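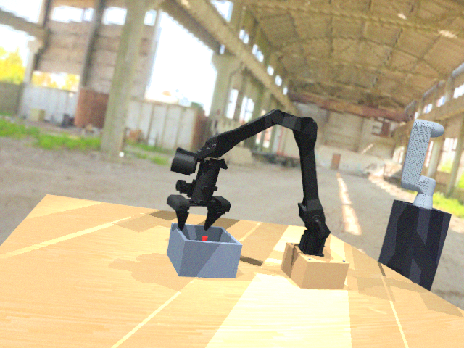
Answers to the questions we get most often about renting a unit at Tollwood Storage. Prices and hours were last checked on June 13, 2021.

## Renting a unit

**What sizes do you have?**
Units start at 5 feet by 5 feet. The Tollwood site has 526 units on two floors, and the Lobo Street annex has 178, all at ground level. The annex has no heating.

**How long do I have to rent for?**
One month is the minimum. After that you pay month to month. Give us two weeks' notice before you move out, by email or at the desk.

**Can I switch to a different size later?**
Yes, if one is free. We move your remaining rent over to the new unit and there is no fee for the first switch.
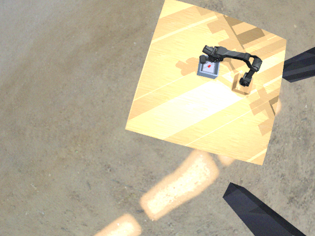 ## Packing and access

**What can't I store?**
Food, plants, animals, fuel, paint thinner, fireworks and tires. Gas-powered mowers are fine once the tank has been drained.

**How should I pack?**
Use boxes or bins of one size where you can – they stack better. Put heavy things at the bottom and leave a gap at the back wall so air can move. Mattresses need a cover. We sell them at the desk.

**When can I get in?**
The gate code works from 6 a.m. to 10 p.m. every day. From October the annex closes at 8 p.m.

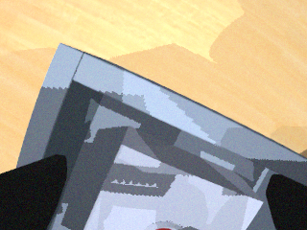 *Leave some room around items in open bins.*

**I forgot my gate code. What now?**
Call the desk and have your unit number ready. We don't send codes by text.

## Payment and insurance

**Is my stuff insured?**
Not by us. You can bring your own policy or buy one through Stinix when you sign. The basic plan covers up to $1,280 per unit.

**What happens if I pay late?**
You have five days. After that your code stops working until the balance is paid.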